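Old office computers find new homes as Brurnorach repair room hits its stride

Wed 28 December

If you've walked past the old seed merchant's on Quay Street lately and wondered why the lights are on so late, go in! The Brurnorach computer repair room has just wrapped up its busiest stretch since it opened in May, and the shelves by the door are stacked with desktop PCs waiting to be collected by families, clubs and a couple of very pleased village halls.

The project takes in desktops that offices have finished with, opens them up, cleans them, swaps whatever needs swapping and passes them on free of charge to people who live in the valley. It runs three evenings a week and all day Saturday, and the kettle is rarely off.

Hala Ashour started it after her own daughter spent a school term typing essays on a phone. She had a spare desktop under the stairs, a screwdriver set from a supermarket and, by her own account, no idea what she was doing. "I took the side off and thought, well, it's all labelled, how hard can it be," she said. "Then I put it back together and it beeped at me for two days. It was the memory. It's nearly always the memory."

The big change this autumn was a delivery from Stallo, the flooring firm at Nondholm, which cleared out its upstairs offices and sent over a van full of full-size towers. They are heavy old things, and there was a bit of groaning on the stairs, but the repairers are fond of them. There's room to get your hands in, the drives sit in proper bays and most of the parts can be got at without taking half the machine to pieces first.

Towers are worked on lying flat, side panel off, and everyone learns the same order. Dust comes out first. After that it's the memory, then the cables, and only then the processor, which is the bit that makes newcomers hold their breath. The metal bracket over the socket has to be lifted right up before the chip can be touched, and Fadwa Abdel Hamid, who teaches the Saturday beginners, makes everybody do it slowly.

"You lift it, you look, you put your hands in your lap," she said. "Have a good look at which way round it's sitting. Then you can carry on." 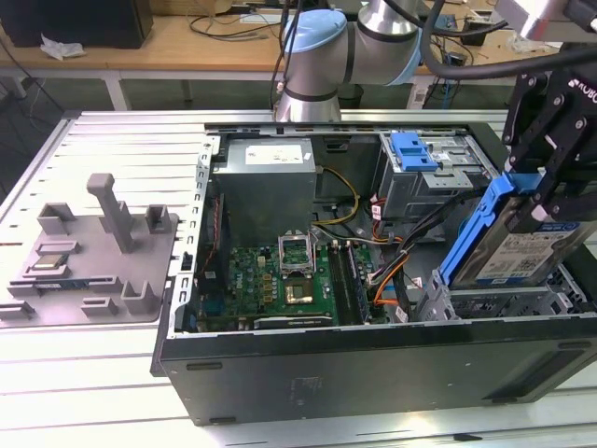
A Dell tower open on the bench, with the processor bracket up and both memory modules still in their slots.

Drives are dealt with separately. Any hard drive that comes in with a machine goes into a locked cupboard and is wiped or destroyed, and the donor gets a slip of paper to say so. Replacements are bought new, and that is where most of the money goes. A grant of £3000 from the Bensaid Fund paid for the first batch along with the benches, and a ceilidh at the Nondholm hall in the autumn brought in another £2695, which Ashour is still grinning about. £2000 of that has been set aside for drives and memory in the new year. The rest will go on screens and keyboards, always the things people forget to donate.

The beginners' sessions have turned out to be as popular as the computers themselves. Mahmoud Belkadi came in last summer hoping to pick up a machine for his job applications and was asked if he'd like to help finish it off. He now does two evenings a week and has become the person everyone shouts for when a power supply won't behave.

"I'd used a computer every day for years and never seen inside one," he said. "The first time, I was surprised how much empty space there was. And all the cables! I thought it would be like a watch. It's more like the cupboard under the sink."

He's keen on cables, it has to be said. Belkadi has been known to undo a perfectly good machine to tuck the drive leads out of the way of the fan, and there is a drawer of spare ones that he has sorted by length and wrapped in garden twine. It is a lovely drawer.

At the other end of the age range is Valdemar Kvaran, 74, a retired ferry engineer, who looks after the tools and keeps the record book. Each tower gets a page in it: where it came from, what was wrong, what went in, who did the work. He writes it all up in pencil and reads bits aloud when things are quiet. One machine from the Stallo load had a child's drawing taped inside the side panel, a purple horse, and that has gone into the book as well. If it's yours, or your child's, he would love to give it back.

The finished computers leave with a mouse, a keyboard, a screen where there is one, and a printed sheet of simple instructions that Jihad Rawashdeh has put into Arabic and French as well as English. Rawashdeh also does the home visits for people who'd like a hand setting up. The furthest so far was a farm past the reservoir, where he got the desktop going on the kitchen table and was sent home with a tray of eggs.

There's plenty more to do. The room would be glad of flat screens, wired mice, cross-head screwdrivers and anti-static wrist straps, and it could really use a second vacuum with a narrow nozzle. Laptops can't be taken at the moment — there isn't the space or the right set of tiny screwdrivers — but the team hopes to start on them once the back shelves are up. Printers are a firm no. Kvaran was quite clear on that.

Beginners' places for the new year are open now and cost nothing. You don't need to know a thing about computers, though it helps to bring your reading glasses and leave your woolliest jumper at home. Under-sixteens are welcome on Saturdays with an adult, and several of the best dust-removers are apparently under ten.

To put your name down for a session, ask for a desktop or arrange to drop one off, call in at the room on any open evening or leave a note in the red box on the door. Donated machines should come with their power lead if you can find it. The room is closed over New Year and opens again the first Saturday after, from ten until four, with soup.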